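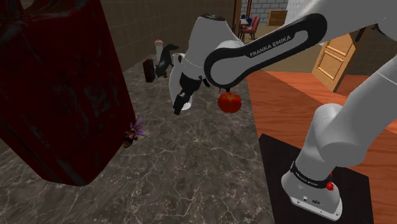 Wooden tabletop with an orange-brown finish

Community Help > House and Garden > Furniture and Timber > Orange finish on old table

Orange finish on an old table: strip it or tint over it?

3 min read
Print | E-mail

tealeaf_clunel
2018-05-10

I have a dining table that came with the house when we moved to Clunel in January. It is solid timber as far as I can tell (the grain on the top carries over onto the end), and somebody has put a finish on it that is very orange. The colour was fine in the old kitchen but we have painted the walls a grey-green and now the table is all anyone notices.

I would like it to end up a plain mid brown. The finish is hard and fairly shiny, with a few white rings and one patch near the end that feels sticky in humid weather. My questions are whether I have to take it back to bare timber or can put a darker stain straight over it, and how to work out what the finish is in the first place. The bloke at the Votusbridge hardware shop sold me a tin of stain and told me to give it a light sand and wipe it on. A neighbour says that won't work. I have a small orbital sander and have never used paint stripper.

The table gets used for every meal, so I can't have it out of action for weeks.

gumnut62

Your neighbour is right. Stain has to soak into timber and it can't soak through a hard finish. If you wipe it on top it will sit there, dry patchy and come off on your sleeves.

Test the finish first. Pick a spot underneath the top where some has lapped over the edge. Put a few drops of metho on it and leave it for a couple of minutes. If it goes soft and gummy it is shellac. If nothing happens, try lacquer thinner on a fresh spot. Lacquer will soften, and old varnish might wrinkle a bit. If neither one does anything you most likely have polyurethane. Do this outside, with gloves on, and keep the rags away from any flame.

For polyurethane on a flat top I would sand. Start at 80 grit, then 120, then 180, and stop there if you are staining. People go on to 400 and then wonder why the colour won't take. The fine paper is for rubbing down between topcoats. Vacuum between grits and go over it with a damp cloth, let it dry, and do the last pass by hand along the grain.

Check the edges for a line that would mean veneer. Grain running over the end is a good sign but look underneath as well. If it is veneer, leave the 80 grit in the packet and use a stripper.

An old house can mean old coatings. If there is any paint on the table, buy a lead test kit before you sand it.

The sticky patch is probably years of hand grease and cleaning spray. Wash it with sugar soap and see what is left.

I did one this size over four days. Sanding took the first, stain the second, then two days of topcoats. After that you can eat off it if you are careful, but no hot plates or tablecloths until the finish has cured properly. The tin will give the time.

Drerkell_Rd

just paint it

saltbush_sue

Another way, if you don't want to go back to bare timber, is a tinted varnish. The colour is in the coating so it doesn't have to soak in. Wash the table, scuff it all over until the shine is gone, wipe off the dust and put on two thin coats. Try it underneath first. Brown over orange comes out warmer than the picture on the tin, so choose a shade on the cool side (walnut rather than mahogany).

It will scratch more easily than stain under a clear coat, and when it chips you see the orange. I did my hall table this way and it is fine. I wouldn't do it on one that gets three meals a day.

Don't put it over the sticky part. Whatever is making it sticky has to come off first or the new coat won't dry.

One thing to add to the post above: some timbers are orange or red underneath as well. Sand a small patch on the underside and wipe it with a damp rag. The wet colour is close to what you will get with a clear finish, so you might find the timber is a decent brown and you can take that tin of stain back.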